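Building at the Shared Bench: Notes for the Fourth Evening
Intan Mangundap

Welcome back, and thank you to everyone who stayed to sweep up last time. These notes go with the talk, so you needn't scribble while I'm speaking, and there is plenty of white space on the back if you do like to scribble (I always did).

Last time we got as far as teaching an arm to pick a thing up and put it down again. Tonight is about putting a thing where it belongs, which sounds like the same job and is a good deal harder. A part on an open table forgives you. You can be a few millimetres out and the gripper will nudge it along and close on it all the same. A slot does not forgive you in the least, and a slot at the bottom of a metal box with cables hanging in the way forgives you even less. That is why I am so fond of old desktop computers as practice pieces. They are cheap, every shed seems to have one, and between the memory, the processor, the drive and the cards you get four quite different sorts of fitting in a single case.

Start with the fixture

If you take one thing home tonight, let it be this: spend your first weekend on the fixture and leave the arm alone. By fixture I mean whatever holds the loose parts before the arm picks them up. A printed one is lovely if you have the use of a printer, but scrap wood and patience will do. Each part wants its own place, standing the way you would like the gripper to meet it. A drive standing upright can be gripped across its sides. A processor lying in a shallow square recess always starts from the same corner. A card on edge in a slot can be lifted straight up. I printed my first fixture with the recesses exactly the size of the parts, and of course nothing would come out again, so do leave a little slack. Two goes at it is normal.

Fix the fixture to the table, and fix the case to the table as well, or at least put stops against it. I know I said this in March to the Clilus group and I shall go on saying it. If the case creeps a little each time the arm pushes, by the end of the evening all your saved positions are wrong and you will blame the software.

Coming down to the board

Memory is the best part to begin with, and also the one most likely to make you cross. Break the job into stages and save a position for each:

Hover. The module is well above the case, upright, with nothing near it.
Approach. Lower it inside the case and stop while there is still daylight between the module and the slot. Check that the notch is the right way round.
Align. Small moves only, sideways and in rotation. No downward movement at all in this stage, however tempting.
Seat. Straight down, slowly, with a limit on the force.
Release. Open the fingers fully before you lift.

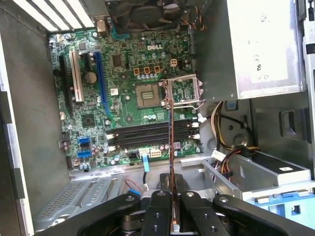
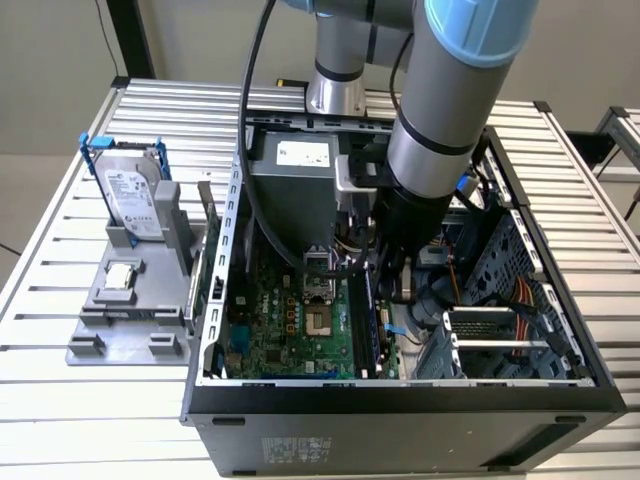
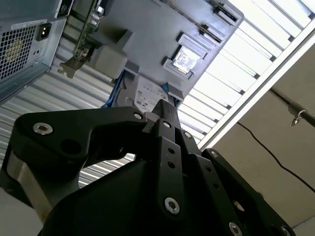
People nearly always want to join Approach and Align together to save time. Please don't, at least until you have a run of 10 clean fits behind you. When the two are separate and something goes wrong, you know which one to mend. I kept a notebook on my own build, which I called Evel for reasons best forgotten, and by the time I packed it away it had 297 attempts written in it. Nearly all the early failures were angle and hardly any were height. The module was leaning by a hair, one end went in first, and the other end rode up on the clip.

A word about cables

Cables are the bit that the tidy diagrams leave out. There are the ones in the computer, which you can tie back, and there is the one on the arm itself, which moves whenever the arm does and will find something to catch on. Run the arm through its whole path with empty fingers before you trust it with a part, and watch the cable the whole way. Leave a loop generous enough for the furthest reach. The Iro team taped theirs down tight because it looked neater, and pulled the plug out on the second pass.

Clear the computer's own leads out of the gripper's way before you begin. Fingers that open wide need far more room than you would guess from looking at them closed, and it is the opening that snags.

Before you touch anything

The computer is unplugged at the wall, and the lead taken out of the back. We never open a power supply, even a dead one. Touch bare metal before handling a board. Keep a hand by the stop button whenever the arm is live, and keep the other hand out of the case.

For next time

Please bring a drawing of a fixture for any 2 parts you like, with measurements. Pencil is fine. If you are working with the Mittal group, do one drawing between you and put everybody's name on it. Think as well about which stage you would expect to fail first, and write that down before you try it, so we can compare afterwards. I'll be at the bench a bit early if anyone wants to borrow the callipers.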